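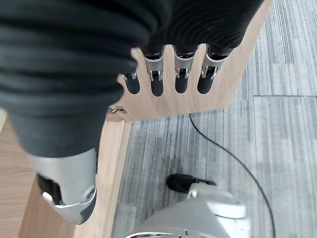

Khadija Slaoui wrote:

> Hi all, I'm new here. My aunt gave me a shoebox of letters from Avville and I can read maybe one word in four. Half of them are in pencil! Do you transcribe the whole thing, spelling mistakes and all, or do you clean it up so the cousins can follow it? And do you start with the oldest one? I've been staring at the same page for two evenings and I think it says "the cow is married."
> Thanks for any help,
> Khadija

5 min read

Hi Khadija, and welcome!

Oh, I know that cow. In my great-grandmother's letters it was "buried," but for most of a winter I had "hurried" written down, and I had built up a whole picture of a cow rushing along a lane. Her b and her h are the same letter until you've seen a couple hundred of them, and then one day they're completely different and you can't see how you ever mixed them up.

I've been at this a good while now (the Mallet letters, for those who remember me going on about them in the old digest). The full lot is 310 letters, mostly between Gravmont and Avville, nearly all of them about weather, shoes, who owes money to whom, and how late the pay was at Brostar, where the men in the family cut timber. I've finished 83. So take this as advice from a slow person.

Where to start

Please don't start with the oldest. I did, and it was the worst choice I could have made, because the oldest ones were written by somebody's father in a hand like barbed wire. Pick the letter you can read best, from whoever wrote the most, and do five or six of theirs in a row. You get used to one person's hand the way you get used to an accent. Then when you go back to a hard page by the same writer, words pop out that you would have sworn weren't there.

When you hit a word you can't get, put square brackets with a question mark and keep moving. I used to sit and fight with them. I'd lose an evening to one word and then find it written out perfectly clearly two letters on – it was "molasses."

Pencil is a pain, yes. What works for me is a lamp set down low and off to one side, so the dents in the paper show a little. Scanning in color beats gray for faint pencil, and I turn the contrast up only a bit. Too much and the paper itself starts looking like handwriting.

Oh, and read it out loud! These people spelled the way they talked. I had "sossidge" down as a surname until my husband heard me say it from the next room.

As for the finished ones, I print them and put them in binders by writer, and the binders lie flat on the shelf because mine sag when they stand up. I'm sure there's a proper archival opinion on this and I'd be glad to hear it.

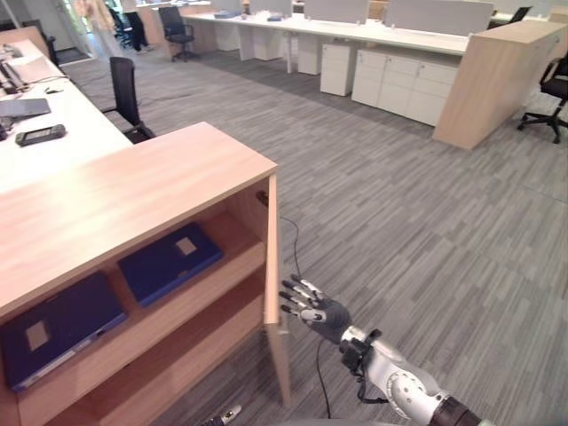 Spelling: leave it or fix it?

Leave it. I feel pretty strongly about this one. Type what's on the page, mistakes and all, line for line if you can stand it. Then make a second copy for the cousins with the commas put in and the spelling tidied. It's more work, but you can always make the clean copy from the faithful one and you can't go back the other way.

I learned this with a letter where I'd fixed "Ana" to "Anna" all the way through, trying to be helpful. Well, Ana and Anna were two people. One was the sister and one was the woman at the boarding house in Gravmont, and the whole argument in that letter (there's a very good argument in that letter, about a coat) makes no sense if they're the same person. I had to go back through 70 typed pages.

Things I do leave in, since you'll run into them:

- crossed-out words, marked as crossed out. Sometimes they're the best part
- notes up the side of the page, with a line saying where they were
- sums. So many sums. My people did arithmetic on everything
- the "excuse my writing" at the end of every single one

Things I leave out of the cousins' copy: the sums.

And write down who you think each nickname is, with the letter you got it from. Keep it in its own notebook. I kept mine in my head and now I have three people called Bub.

The originals live separately from my typed pages, out of the attic and off the basement floor. A plain indoor cabinet in a room you'd be comfortable sitting in will do fine for most families. I wouldn't spend money there before you've bought decent folders. 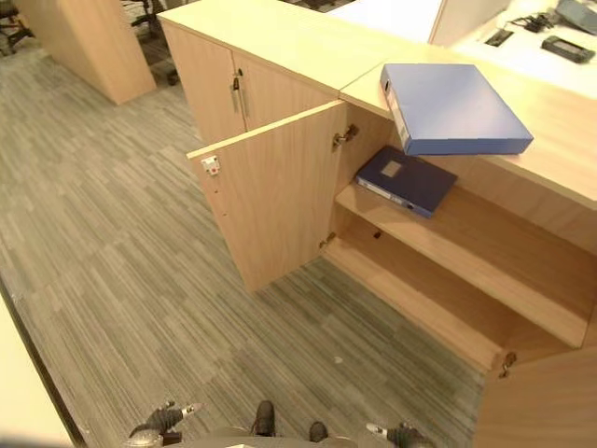
Low wood cabinet, doors open, one shelf across the middle.

Dates, and the trouble with them

Your Avville writers may be like mine, who put "Sunday night" at the top and thought that was plenty. If you still have envelopes, keep each one with its letter and don't ever, ever pull them apart to sort them by stamp. I only say it because my uncle did exactly that.

Without an envelope I go by the gossip. Somebody's baby is coming, then it's here, then it has a tooth. A new stove gets bought and then complained about. I write the events on index cards and shuffle them around on the kitchen table until they stop contradicting each other, and then I pencil a guess on the folder with a question mark. I've moved some of those guesses three times. The stove alone moved a whole summer of letters.

I'd put off the family tree programs until you've read a good part of the box. I got very excited and typed everyone in early on, and it was a mess to undo once I found out about Ana. 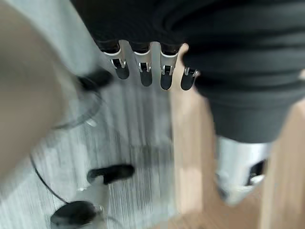 Vilhjálmur Ladefoged wrote to me off list that I have this backwards, and that he enters every name the minute he meets it, with a "maybe" beside it, and has never been sorry. He also says numbering the letters in the order you found them in the box is worth more than any date you guess later. I think he's right about the numbering! Khadija, if you haven't shuffled them yet, do that tonight with a soft pencil, very small, on the back corner. On the names we'll have to go on disagreeing, as we do every March.

Could you post a scan of the cow page? A few of us like a hard one, and if you include a page or two by the same writer we can compare the letters. My money is on "buried" but it might be "worried." Cows did a lot in those days.

Write back and tell us how you get on. And say hello to your aunt for handing the box over – mine took years of asking.

5 replies | Shared 3 times

Recent on the list

Reading faint pencil: lamps and scanners
Gravmont boarding houses, anyone?
Brostar pay books – where did they end up?
Long s or f? A page from Avville
Folders that don't smell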